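1/ ok thread. moved my whole dried flower thing off Ornodero in April and people keep asking how it went so

2/ short version: fees. 14 percent a sale by the end, plus the "listing refresh" thing. on a small bunch of statice thats most of my margin gone

3/ tried Irard first. pretty site, zero traffic. 5 orders in a month and two were my aunt

4/ Nasution is where I landed. flat 12 a month, you do your own shipping labels. slow payouts tho – plan for that

5/ shipping. double box anything with lunaria. learned that one the expensive way. tissue, never bubble wrap, it snags the heads

6/ I had some 800 stems hanging in the garage this spring and sold maybe half. strawflower went first. nobody wants the brown grasses anymore?? fine by me, they shed

7/ vases: stop buying big ones. narrow neck, short, a bit of color. three stems and your done. turquoise glass with two stems – so good

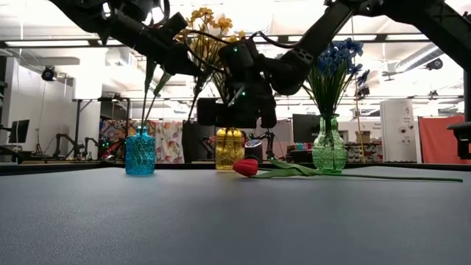
8/ Skerham still does wholesale seed if you order early. get the apricot mix, skip the "heritage" one, germination was awful for me

9/ thats it, gotta go cut before it rains. will do a drying times thread if anyone wants teh boring details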